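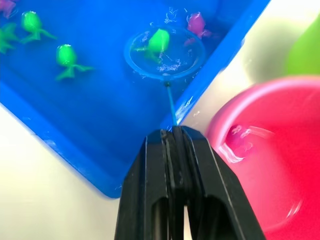

Toy fish in the blue tray

Frequently asked questions about the Drosel street fair

Hi, I'm Els Bosman. My brother Frans and I run the fair on Drosel, and I answer the mail, so these are the things I get asked most. Last updated Wednesday, April 27, 2022.

When is the fair?
The second Saturday in August, same as always. Stalls open at ten and we start packing up at five. The music on the corner goes on a bit longer if the band is in the mood (they usually are).

Do I have to pay to get in?
Nope! Walking around is free. You pay for food and for some of the games, and most games are a dollar or two. Bring small bills, please. I spend half my day running to the bank for change and I'd love to eat a waffle for once.

How do I get a stall?
Write to me before the end of June with your name, what you'd like to sell, and whether you need power. A regular spot is $30 and a double spot is $85. We have tables you can borrow, but they're heavy and a little ugly, so bring a cloth.

Can I pick my own spot?
You can ask, and I'll try. Folks who came last year get first pick, and anything with a grill goes down by Hetema's parking lot where there's room for the smoke. If you want shade, say so early! The side by the old Willems bakery has trees and it fills up first.

Can I sell used clothes, books, toys and so on?
Yes, and I wish more people would. No mattresses, no car parts. We had a whole transmission one year and it left a stain you can still find if you know where to look.

What is there for little kids?
Games, face painting, a bouncy castle, and a story tent in the afternoon. The kids' games are all at the school end of the street, away from the grills. Please stay with your kids, we don't have sitters.

Can my teenager help out?
We'd be thrilled. Anyone 14 and up can work a game for a two-hour shift and gets lunch out of it. Have them write to me themselves, I like to know who I'm getting.

Where do I park?
Not on Drosel, it's closed to cars from seven in the morning. Hetema's lot is for stallholders only. Try the Dritow garage, which is a five-minute walk, or come by bike and use the racks behind the school.

Are dogs okay?
On a leash, sure. It gets loud and the pavement gets hot, so use your judgment.

What happens if it rains?
We go ahead in ordinary rain. If there's thunder, Frans makes the call by eight that morning and I put a note at the top of this page. Stall fees carry over to next year, or I'll send the money back if you'd prefer that.

Where does the money go?
Last year we cleared $2,802 after costs. Of that, $304 paid for new string lights and the rest went to the school playground. The new swings are up, go have a look.

I lost something at the fair. Do you have it?
Maybe! I keep a box in my hallway until Christmas. Write and tell me what it is, and be specific if it's an umbrella.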